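Records room inspection, Quinlan building, March. Form 40, comments added after the walk-through.

- [x] Aisles clear to full width
- [x] Extinguisher tag current
- [ ] Sprinkler clearance. Cartons on top of bay 69 are too high. Move down one shelf.
- [x] Shelf load under 2,000 lb per bay
- [ ] Exit sign, Gradik side. One lamp out, work order 609 open.

Low cabinets are checked separately from the tall bays. Files go in upright, label facing out. Heavy boxes stay off the cabinet tops. 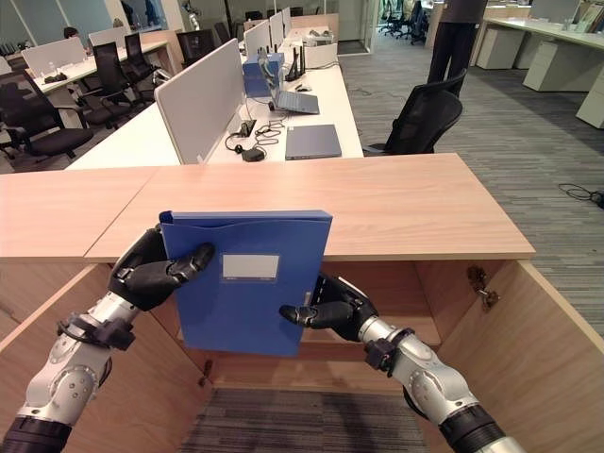 **Prillness Facilities / Records and Storage**

- [x] Cabinets level, no rocking
- [ ] Door hinges tight. Second cabinet from the window has a loose lower screw.
- [x] Step stool feet intact
- [ ] Floor dry. Damp patch under the radiator valve, same spot as the last inspection. Kanudness to replace the packing.

Comment on lighting: acceptable at desk height, weak at floor level behind bay 69. Recheck once the Gradik lamp is replaced.

Open items carry over to the next form. Do not close 609 until the lamp has been tested on battery.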